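Notes for Session 4: Breadboards, brackets, and where the cable goes

I talked too fast at the end of last time, so I'm writing up the part I rushed. Most of what follows is the mounting stuff you'll need before you touch your own setup. The optics reading is still the optics reading, please do it.

Start with the plate. A breadboard is a slab of metal with threaded holes on a regular grid, and the grid is the whole reason we pay for it. You can put a bracket down, hate where it ended up, and move it over a row without drilling anything. Before you fasten a single thing, sketch your layout on graph paper with one square per hole. I know it feels like kindergarten. I still do it, and I still find a post sitting exactly where a lens needs to go.

Check the thread before you grab a bolt! We have metric plates and inch plates in this building, and the bolts live in drawers that are, let's say, loosely organized. Turn the bolt in with your fingers for the first few turns. If it fights you, back it out and try another one. Ntombi Ntuli has a thread gauge at the front bench and she'll let you borrow it if you bring it back.

Now brackets. The foot wants to sit flat on the plate, so wipe both surfaces with a lint-free cloth first, because a single metal chip under the foot will tip the whole thing (and you'll spend an hour blaming your alignment). Put the bolt in loosely, set the angle you want, then tighten. You don't have to line a bracket up with the rows. Plenty of good setups have parts sitting at a slant, and the holes don't care.

Then there's the cable, which everybody leaves for last. I'd like you to plan it at the same time as the brackets. A cable that hangs free will pull on whatever it's plugged into, and if your part is light, it'll drag the part along with it. So give it a fixed point on the plate.

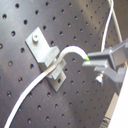 Fig. 2. Aluminum bracket bolted to the breadboard, with a white cable passing through the channel in its lower clamp section.

What I want you to take from Fig. 2 is the path. The cable comes up toward the bracket in one smooth curve, and that's what you're after in your own layout — no kinks, no sharp corner right at the clamp. Leave yourself some slack on the side that goes to your instrument. On the clamp itself, go gently. You want the cable held, and you do not want it squashed. If you can see the jacket pinching, back off a little.

Those of you with the Dumska kits have a longer cable than the Prenon people, so you'll need a second fixed point partway along. Don't coil the extra on the plate. Let it drop off the back edge and tie it to the table leg.

For your lab notebook, before next session:

Draw your plate layout, holes and all, with the cable path in a second color.
Write down which thread your plate uses and how you checked.
Mark every fixed point for the cable and give the spare length you left at the instrument end.

The notebook page is worth 24 points out of the 50 for this unit, so please don't do it in the hallway. If you missed the bolt demo, come by my office and I'll run through it again with the spare plate.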